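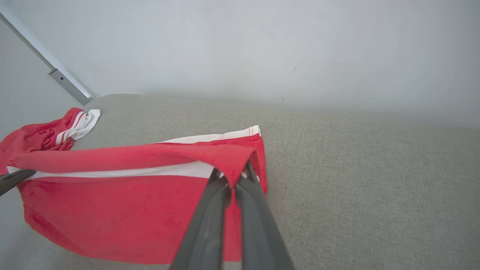
Wrist camera, red garment with white trim, fingers closed on a fold near the white hem.

June, notebook entry, cloth grasping
Started 9:20 am

Carrying on with the edge-or-peak question. Hala wants a number she can put in the methods section, and so far all we have is a feeling that the peak grasps are worse.

Recap for anyone reading this cold. The Drumance policy picks its own grasp point from the wrist view. On a crumpled garment it has two habits. It either goes for the highest bit of cloth and pinches whatever is there (peak grasp), or it looks for a border such as a hem, cuff or waistband and closes near that (edge grasp). Peak grasps nearly always come up with cloth in them. The trouble is later, when the unfold step needs to know which part of the garment it has hold of.

The frame at the top is an awkward one. The cloth is tented just above the fingertips, so by shape it is a peak grasp, but the white hem comes to a corner right beside the pinch. Asmaa labelled it edge and I labelled it peak. Neither of us would budge, so we need a better rule than "looks like".

Rule as agreed before lunch:
Edge if a hem or band runs to within one finger width of the pinch in the frame at full closure.
Peak if there is no border inside that distance, whatever the cloth is doing above the fingers.
Unclear if the tips are hidden and the border can't be followed toward them.

Under that rule the red one goes down as edge. The tips are buried in the fabric but you can follow the white border almost all the way in, so it doesn't need the unclear label.

Relabelled the whole Kanach set with it. 652 grasps, one frame each, both of us working separately and not looking at the other's sheet. We disagreed on 14. Under the old wording we gave up comparing partway through, so I can't say how much better that is, but it's good enough to keep. Most of the 14 are garments with no contrast between hem and body. White trim on a red body is easy. Navy on navy is miserable, and a finger width of navy on navy is mostly guessing.

Unfold results are being matched to the new labels overnight. I haven't looked at any of it yet and would sooner not until the unclear pile is settled, otherwise I'll start seeing edges where I want them.

Things noticed while labelling

Double layers. Where a flap has folded over a waistband, the border you can see may be on a different layer from the one being pinched. In the red frame there's a flap sagging across with the white band showing underneath, and I wouldn't bet on which layers are between the fingers. The label says nothing about this. Suggested a second column for layers with one, more than one, and can't tell. Asmaa thinks can't tell will swallow nearly everything. She may be right. Will try it on a small batch first.

Colour. The border detector from Jafri is doing its thresholding on brightness before anything else, so a pale hem against a pale surface drops out. Dark borders on the grey-beige are fine. Need to try it in a different colour space before blaming the model.

Finger occlusion. Our fingers are dark and take up a lot of the view. Masking them out is simple enough when they are both in their usual place, but the mask is drawn slightly too wide and eats the strip of cloth right next to the tips – the one strip the rule depends on. Trimmed it by 9 pixels a side and reran. Better. Some glove of dark pixels still left on the left finger.

4:10 pm
Talked to Hala. She is happy with the rule but wants it measured in millimetres, for people who don't have our fingers. Fair point. I'll measure the pads with the calipers and put both in.

She also asked for the set to be brought up to 1,000 before we report a rate, with the extra ones weighted toward low-contrast garments. That means another run at Fesstead. I'd like the mask sorted before then so we aren't labelling twice.

To do
Calipers on both finger pads, write the width on the inside cover
Layers column, small batch, Asmaa and me separately again
Jafri detector in a second colour space
Send Hala the 14 disagreements with both labels showing
Check the overnight match finished, don't open the summary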